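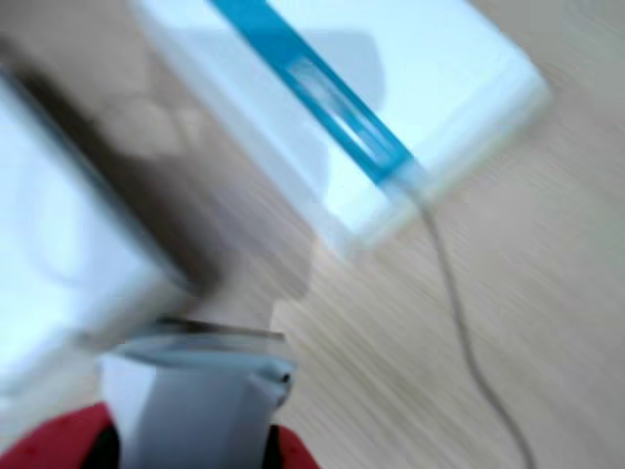 Ticket summary: Table-side items, meeting room, Basholm office

Requested by: Zoltán Szűcs, Facilities Desk
Category: Furniture and small equipment
Priority: Normal
Status: Open, awaiting parts

Reported problem

The requester states that items kept on the light wooden table in the meeting room cannot be left in their assigned places. The cable serving the white unit with the blue strip hangs over the table edge and has been caught by chairs on two occasions. The requester also reports that small items are being mislaid among the clear sleeves used for visitor papers, and that the table finish shows dull marks near the window side.

Users of the room are asked not to move the table until this ticket is closed.

Work log

Entry 1, June, 9:40 a.m.
Ticket received and assigned to Support, second floor. The room was found unlocked. The table was checked for level and found to be within tolerance at all four legs. No repair to the frame is required.

Entry 2, 10:15 a.m.
The cable was followed by hand to the wall outlet. No cuts or exposed wire were found. The run from the table edge to the outlet measures 190 cm, and the cable has no fixed support along that distance. Support recommends adhesive clips on the underside of the table, one every 15 cm, beginning at the edge closest to the outlet. Clips of the Grernotia pattern are the approved type for finished wood. The stock cabinet held 8 clips, which is not sufficient for the full run. The remainder has been ordered from Mészáros.

Entry 3, 11:05 a.m.
The marks in the finish were tested with a cloth dampened in plain water. Most were residue from adhesive labels and came away. One mark remains and is in the finish itself. The requester was advised that refinishing is handled under a separate work order and is not covered by this ticket.

Entry 4, 1:30 p.m.
The requester asked whether a felt mat could be laid across the table in place of the clips. Support does not recommend this. A mat would hide the cable without holding it, and earlier mats in the Lastov building had to be withdrawn after they began to curl at the corners.
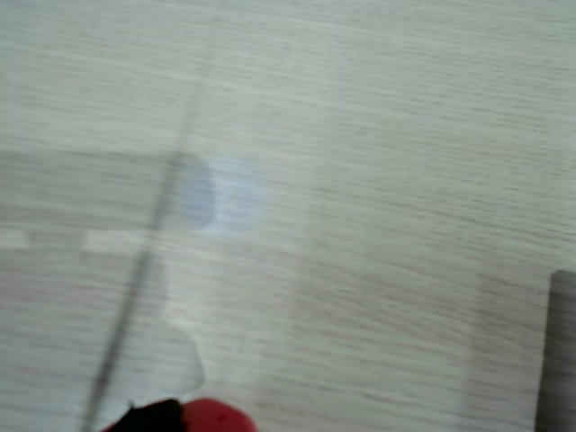
Question from requester: May clear plastic sleeves be left on the table overnight?
Response: They should be put away at the end of the day. Sleeves left flat on a finished surface can stick to it in warm weather, and small items are easily lost underneath them. A shallow tray will be supplied for this purpose.

Entry 5, 2:10 p.m.
Tray requested from general stores. Delivery is expected within 7 working days. In the meantime, sleeves and small items are to be stored in the top drawer of the side cabinet — the key is held at the Facilities Desk.

Outstanding actions

Support: fit the cable clips once the order from Mészáros has arrived, then check that no part of the cable hangs below the table edge.
Facilities Desk: place the tray and remove the temporary notice from the door.
Requester: confirm in writing whether a work order for refinishing should be opened.

The ticket will remain open until all three actions have been recorded as complete.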